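Support > Arms and Grippers > Faults in motion

Arm stops with joint torque fault while placing long items

Opened by: Kekeli Abugri
Assigned to: Dzifa Nutsugah
Status: open, waiting on part

1. What happened

The arm on the kitchen table cell stops partway through a place move. It holds position for a moment, the controller logs a torque fault on the wrist, and the gripper stays closed. We have to put it in free mode and take the item out by hand. It started in September after we moved to the new Drakier motion profile. Small items are fine. It only happens with long ones going into a bowl.

Yaa ran 300 place moves and got 8 faults. All 8 were with a long item held near one end.

2. Place move at normal speed

The red item is on its way into the small light green bowl here. The white tip is already reaching into the bowl. Note the cables on the gripper side, there is a lot of slack in them. 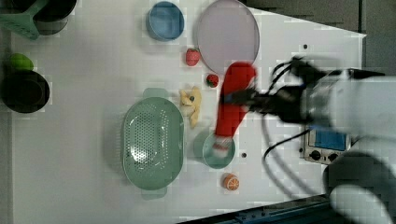 3. What we tried

Restarted the controller. No change.

Zeroed the wrist torque reading with nothing in the gripper. The next run faulted after 40 moves, so no real change either.

Went back to the old profile for one afternoon. No faults, but the moves are too slow for the Asten schedule and we can't stay on it.

Tied the cable back to the forearm with two straps. The faults got less frequent, then one strap slid and they came back. Yaa thinks the cable pulls on the wrist when it turns past a certain angle, and the controller adds that to the contact force from the bowl.

4. Reply from Dzifa Nutsugah

Please don't raise the torque limit to get around this. Akua Ofori asked about that by phone and the answer is no — the limit is what stops the arm if somebody's hand is between the gripper and the table.

Two things to check. First, the release height for long items. If it is set from the middle of the item, the tip will reach the bottom of the bowl before the gripper thinks it has arrived. Second, check the cable at the edge of the table with the arm low. Look for anywhere it can catch or hang with its full weight on the connector.

5. Edge of the table

Cable hangs down over the carpet on this side. The gripper points toward the green marker, which lies between the two black containers.
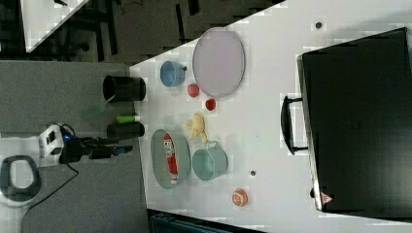
I checked the release height and Dzifa was right, it was set from the middle. I changed it to the lower end and ran 40 moves with no fault. The slack is a separate problem. With the cable loose, the wrist reading still drifts by 2 newtons when the last joint turns, and it should be close to zero.

Praruria is sending a shorter cable and a proper clip. Until it is fitted we run at the old speed for long items only, and one person stays by the stop button. Catríona Ó Briain has the fault logs if anyone needs them. Please leave this ticket open until the new cable is on and Yaa has repeated the 300 moves.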